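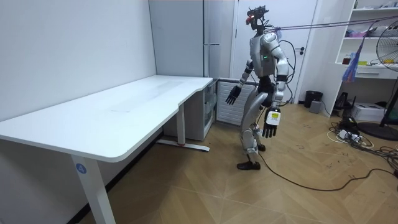
Prulitside, 04/09/2020

The desk is in. It took most of two evenings and one argument about which wall it should go on, and the left wall won. That leaves the long side free to walk down, and the door still opens all the way.

I had been working at a kitchen table since spring and my back was done with it. Salma Benkirane was clearing out an office across town and had four of these white desks to get rid of, the kind with a curve cut into the edge so you can pull yourself in close. She had put numbered stickers on the legs to keep the parts together. Mine is number 4, a little blue circle on the front leg. I meant to peel it off and now I don't think I will. She wanted 200 for it, and I paid 200 plus a jar of plum jam.

The curve took some getting used to. My old habit was to spread papers straight across, and with this shape there is a bit missing right where I would put my elbow. After a week I stopped noticing.

The storage cabinet with the see-through front went underneath, at the far end. I tried it at the near end first and hit it with my knee every time I turned. It holds printer paper, the label maker and a box of chargers I have not sorted.

The floor is the one thing I spent real money on. It is light wood in a herringbone pattern, and Moldovan, the flooring shop by the bus station, laid it for around 4,000 with the old carpet taken away. Margareta Zamfir told me herringbone would make a small room look busy. With white walls and mostly white furniture I think it needed something, and the floor does that job. I have gone over it once with a damp mop and once with a dry one, and the dry one was better.

The open shelves on the right are still a mess. Small things land there and stay – a little brown bottle, something yellow, whatever was in my hand when the phone rang. There is a drawer lower down that should take half of it. My plan is to do one shelf each weekend and be finished by October.

The tall white cabinet stays by the door, and so does the radiator, obviously. I bled the radiator last night and got a cupful of brown water out of it. The trash bin is too small. I empty it every other day and would like a bigger one, but it has to fit near the doorway without blocking it.

Next is a lamp. Bohdana Stelmakh has one she is not using, with a clamp that should fit the desktop. I will measure the edge tomorrow and let her know.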